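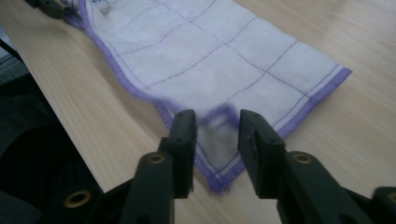 Start with the near corner. Checked cloth, purple overlocked edge.

How to fold a square kitchen cloth so it stays folded

Kitchen & Linen > Folding and storing

Search for the right way to fold a tea towel and you'll be told that your present method is wearing out the fabric, wasting half your drawer and possibly ruining your mornings. I have my doubts about most of it. A cloth is a flat piece of fabric and it will survive being folded badly for years. What a decent fold does get you is a stack that doesn't slump and a cloth you can pull out one-handed without dragging its neighbours onto the floor. If that sounds like a modest return on your time, it is, so the method below is short.

It suits square cloths, or near enough to square, with a sewn edge all the way around. Long thin towels need a different approach and I've put a note on those near the end.

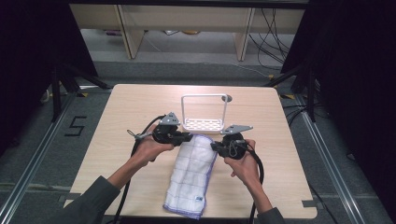 Isabelle Robichaud
Household and linen writer, Laddale Home Pages

Before you fold anything

Make sure the cloth is dry. I mean properly dry, seams included. An overlocked hem is several layers of thread wrapped around a cut edge, and it hangs on to moisture long after the middle feels fine. Pinch the hem at a corner between thumb and finger. If it's cool, give it another while on the line or the rack. A cloth put away with damp edges smells of it, and no amount of clever folding or lavender sachet will change that.

Next, find a surface bigger than the cloth. A table is best. The kitchen counter will do if you push the toaster back. I've seen the in-the-air method recommended over and over, where you hold two corners under your chin and let gravity do the work, and I'd like to meet the people who get square corners that way. Mine look like a sail.

You don't need an iron. I know there are people who iron tea towels and I won't argue with them, but on a waffle or checked weave the iron mostly flattens the texture that was doing the drying. Hands are enough.

You also don't need a folding board. Olel sells one, and it's a perfectly nice piece of plastic. I used it for most of May. It makes a very tidy rectangle, and then you have a folding board to store.

Step 1. Lay it out

Put the cloth down any old way, then turn it until one edge runs parallel with the edge of the table. People skip this and fold a cloth that's sitting on the diagonal, and then wonder why the halves don't meet. Your eye judges a fold against whatever straight line is closest. Give it a good one.

Whichever side has the label should face down. If there's a care label stitched near a corner, it will make a little bump in the finished stack, and you want to know where that bump is.

Step 2. Smooth from the middle

Flat palms, starting at the centre and pushing out to the sides. Don't pull on the corners to get the creases out. Pulling stretches the cloth along the bias, and a cotton square that has been tugged on the bias stops being a square for a bit. It'll come back in the wash, but it won't fold cleanly today.

Small ripples are fine. You are after a cloth with no doubled-over edges, and that's the whole standard. Look at the hem all the way around. If part of the hem has curled under, flip it out with a fingertip before you go further.

If the cloth has a grid

A woven or stitched grid is the one printed-on-the-packet feature I've come around to. I assumed checks were decoration. They are also a ruler. Pick the line nearest the centre and fold along it, and the edges should land on each other without any fuss.

I say should because plenty of grids are not centred. The factory cuts where it cuts. If you follow the line faithfully and one hem ends up sticking out past the other, trust the hems and ignore the line. The hems are what you'll see in the stack. Felero cloths, in my experience, are out by a fair bit on one side, and their packaging says "precision check", so make of that what you like.

Lines that look wavy usually mean the cloth isn't flat yet. Go back and smooth again. If they're still wavy after that, the fabric has shrunk unevenly, and you have a permanent wobble to live with.

Step 3. The first fold

Take the two corners nearest you, one in each hand, thumb on top and finger underneath. Pinch just inside the hem, on the flat part. The overlocking itself is thick and slippery and tends to roll out of your grip, and when it rolls the corner curls and you end up folding a curl into the cloth.

Lift both corners together, only a little way off the table. Carry them over to the far edge and set them down on the far corners. Low and slow beats high and quick here. A cloth lifted high catches air and lands with a pocket in it.

Let go, then run the side of your hand along the new fold, once, from one end to the other.

Check the hems. With a coloured edge on a pale cloth you can see straight away if the bottom layer is peeking out. A sliver showing is nothing. More than the width of the hem and I'd redo it, because every fold after this one makes the error worse.

Step 4. The second fold

You now have a rectangle. Turn it so a short side faces you and bring that side up to meet the other. Same pinch, same low carry. You have four layers at the corners now, so take hold of all of them. Grabbing only the top layer is the usual reason the inside shifts.

That's a quarter-size square, and for most drawers you can stop. Kimutai Obura, who edits this section, thinks I should stop the whole article here, and he has a point.

Step 5. The third fold, only if you're filing upright

Upright filing is the fashion where cloths stand on their edges in a row like records. It's fine. I was prepared to dislike it and I still use it for one drawer. Take the quarter square and fold it in thirds: one side in, the other side over it. The smooth fold goes up and all the loose hems go down.

Does it save space? I measured a drawer both ways and got the same number of cloths in. It does let you see them all at once, and if you own cloths you like looking at, that may be worth the extra fold.

The standing test you'll see online, where the folded cloth has to balance on its edge all alone on the table, proves very little. Thin cotton won't do it however well you fold. Thick terry will do it folded by a toddler.

Drying racks and cloth stands

A small wire rack is handy for a cloth that's in use, or waiting to be dry enough to fold. Look at the base before you buy. A tray with holes in it lets air come up from underneath, and a solid tray collects drips and keeps them.

Drape a cloth in a single layer if you can. Folding it in four and propping it on a rack looks neat and dries at the speed of a brick. I'd also be wary of bare metal with any rust on it, however small. Rust marks on white cotton are forever, whatever the back of the bottle tells you.

The Farina stand that gets passed around as a must-have is 22 cm wide. Measure your cloths first. Mine overlapped in the middle and stayed damp there until supper.

Things that go wrong

The corners won't meet. Either the cloth wasn't lined up in step 1 or it isn't square any more. Fold it the other direction and see which way is closer. If neither works, match the hems on the side that will face out in the stack and let the rest be crooked inside.

The hem curls. Overlocked edges curl when the thread shrinks more than the fabric. Pull the hem gently straight while the cloth is still damp, before you hang it. Once it's dry you're wasting your time.

The stack leans. All your thick edges are on the same side. Turn every second cloth around.

The fold springs open. Too much starch, or a new cloth with the finish still in it. Wash it twice and try again. I wouldn't bother with weights.

The cloth slides around the table. Slow down, or put a hand flat in the middle while the other hand moves the corners. It's clumsier, and it works on polished tops.

A note on long towels

For anything clearly longer than it is wide, fold lengthwise first, then bring the ends together, then again. If you start across the short way you get a fat little parcel that won't sit under anything.

How long should this take?

I've seen claims of 2 seconds a cloth, usually with a video that starts after the cloth has been laid out and smoothed, so take that with some salt. Laying out is most of the job. If you've a basket of them, lay the next one on top of the finished pile's neighbour while your hands are there, and don't time yourself.

Comments

Eamon Keane: Been doing the chin method for thirty years and mine are square. Come and look.

Isabelle Robichaud: I'd want to see the hems up close, Eamon.

Romana Tichý: Agree about the grid. I have a set where the centre line is nowhere near the centre, and I folded them crooked for ages thinking it was me.

Kadir Eren: What about microfibre? It clings to itself and the second fold always drags the first one with it.

Isabelle Robichaud: It does. Fold it on a dry towel so the bottom layer has something to grip, or roll it and put it in a jar. I don't love the jar.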